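Section 3: Setting up the Plascombe label printer at a shared desk

3.1 Before you start

The Plascombe prints self-adhesive labels up to 21 mm wide from a cassette. It can be used on its own keypad or from a computer running the Flustel label editor. This section covers first use. For cleaning and cutter replacement, see section 6.

You will need the printer, the power adaptor supplied, one label cassette and the USB lead. Batteries are optional. Do not mix old and new batteries, and remove them if the printer will be stored for more than 2 months.

Caution: use only the adaptor supplied. Other adaptors may fit the socket but can damage the print head.

3.2 Fitting the cassette

1. Switch the printer off and disconnect the adaptor.
2. Press the catch on the rear cover and lift the cover.
3. Check that the tape end passes through the guide on the cassette. If it is slack, turn the spool with a pencil in the direction of the arrow.
4. Lower the cassette squarely into the bay and press until both sides click.
5. Close the cover, reconnect the adaptor and switch on.
6. Press Feed, then Cut. Discard the first strip.

Note: do not pull tape out by hand. The ribbon and the tape must move together, and pulling will separate them.

3.3 Choosing a position

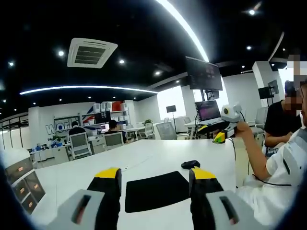
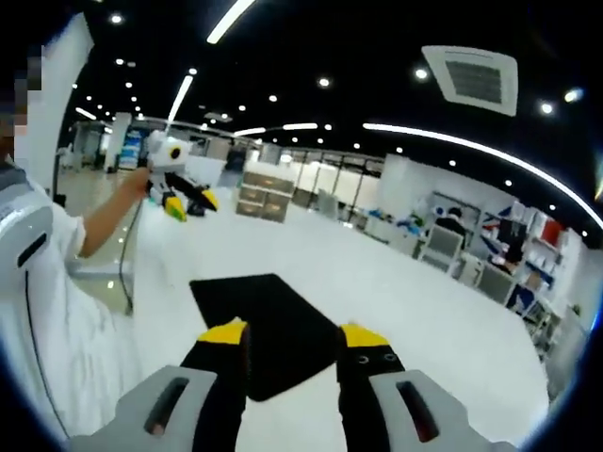
Stand the printer on a level surface with the tape exit facing away from the wall. Leave a gap of at least 154 mm in front of the exit so that long strips can run out without curling back into the cutter. Keep it out of direct sunlight and away from heaters. On a desk where a computer mouse is in use, place the printer on the opposite side from the mouse pad so that the USB lead does not cross it. Small drawers with orange labels on their fronts, such as those in the first picture, are best labelled from a single cassette so that the colour stays the same throughout. Cassettes of the same nominal colour may differ slightly between batches.

3.4 Connecting to a computer

1. Install the Flustel editor before connecting the lead.
2. Connect the lead to the printer, then to the computer.
3. Open the editor and select Printer, then Find.
4. When the model name appears, select it and press Confirm.
5. Set the tape width. The editor does not detect this.

If the printer is not found, try another port on the computer itself. Unpowered hubs are not supported.

3.5 Printing a set of drawer labels

1. Measure the flat part of the drawer front. Allow a margin of 2 mm at each end.
2. In the editor, select New set and enter the fixed label length.
3. Type one line of text per label. Text that is too long is reduced in size down to the minimum, after which a warning is shown.
4. Select Half cut. The labels stay on one backing strip and can be peeled in order.
5. Print one label and try it against the drawer before printing the set.

Wipe the surface with a dry cloth before applying. Frosted or textured plastic may need the strong adhesive cassette. Press from the centre outwards and leave overnight before handling.

Caution: the cutter blade is sharp. Keep fingers clear of the tape exit while the green light is flashing.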